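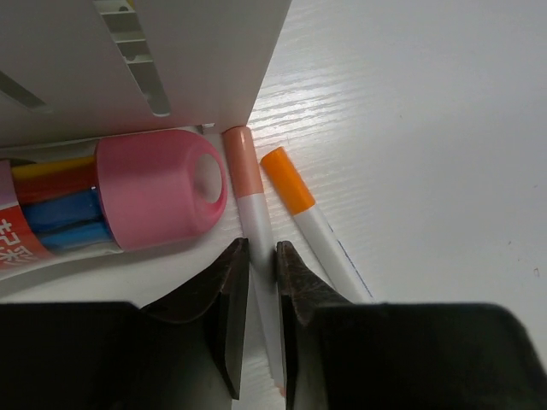
# Pistik: getting a pen-tidying policy to know what it's holding

My part of the course project was the software between the wrist cameras and the arm commands. The task sounds like nothing: pick up markers from a table and put them in a pen holder. I picked it in the first week thinking I'd be done early and could spend the rest of the semester making nice plots. I was still changing the grasp code in May!

The whole thing is called Pistik. It sits on top of Zosix, the control stack our lab course uses, and it has three pieces that matter for this report: a detector, a grasp planner, and a small state machine that decides what to do next. I wrote the planner and the state machine from scratch. The detector is a fine-tuned version of one I got from the course repo, and I mostly fed it data.

## Data

I recorded everything with Catov, our logging tool, which saves the wrist images alongside joint angles and gripper width. After throwing out the runs where the timestamps were broken (my fault, I had two clocks going) I had 1083 episodes left. From those I pulled 3892 labeled wrist images for the detector. I labeled them myself over a lot of evenings, and I would not recommend doing it the way I did, which was to change my mind halfway about whether a marker's box should include the cap. I had to go back and redo the first chunk.

The final rule: one box for the full marker, and one keypoint at the center of the cap. The keypoint turned out to be worth far more than the box. Caps are bright and barrels are white, and on a white table the detector kept losing the barrel, especially when the light left a big streak of glare across the surface. With the cap point plus a rough direction, the planner can guess where the rest of the marker is pretty well.

## The pack problem

My favorite bug. There's a plastic tube of markers on the table as well as the single ones, and the first detector was in love with it. It found four or five "markers" inside, every one with high confidence, and the planner would happily aim for a marker it had no way of reaching through the plastic.

I tried raising the confidence threshold first (lazy, and it just killed the real detections). Then I tried a depth check, which was useless on clear plastic. What worked was giving the pack its own class and then dropping any marker detection whose box sits mostly inside a pack box. It's eleven lines of code. I'm a bit embarrassed by how long I took to get to it.

The pink end of the tube still gives me trouble. If a loose marker has a pinkish cap and is lying near the tube, the two blobs of color sometimes merge and the cap keypoint lands in between. I fixed some of it with extra training images, mostly close-ups with the fingers already down around a marker, and the rest is still in the failure list at the end.

## Grasp planning
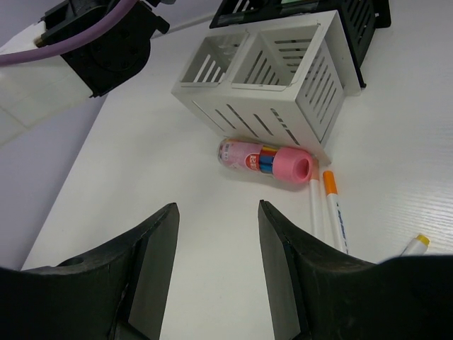 For each marker that survives the filter, the planner proposes grasps along the barrel and scores them on three things: how far the fingers would be from the neighbors, how much the wrist has to turn, and how near the grasp is to the middle of the barrel. The score is a plain weighted sum. I tuned the weights by hand, watching replays, and then ran a small grid search that gave me nearly the same numbers, so at least my eyes work.

Clearance is the term that does the most. When two markers lie side by side, there often isn't room for a finger between them, and my first version would go for it anyway because the middle of the barrel scored so well. Now a grasp with too little clearance gets thrown out completely. If every grasp gets thrown out, the state machine asks for a nudge: close the fingers, push sideways a little, look again.

The nudge was a late addition and I love it. It's also a good way to roll a marker off the table, so there's a cap on how far it can push and a no-go strip along the table edges.

Placing is simpler. The holder has two compartments, and the planner uses whichever one is closer to the wrist. I wanted to sort by color, but I ran out of time.

## Thampi, or how I finally saw what was wrong

For most of the semester I debugged by reading printouts. Then on a Tuesday, very late, I gave up and wrote a replay viewer, Thampi. It loads a Catov log, draws the detections on the wrist image, and lists the rejected grasps with the reason each one was rejected. I should have written it in week two.

The first thing it showed me was that my state machine was using a stale image after every nudge. The arm had moved, the marker had moved, and the planner was aiming at the old position. All those "bad grasps" I'd blamed on the detector were a missing wait!

## Still broken

- Pink caps next to the pack, as above.
- Strong glare across a barrel. The direction estimate can flip, so the marker would go in cap down.
- The nudge doesn't know about the pack and will push a marker right up against it.
- Episode 731 crashes Thampi on load. I still don't know why.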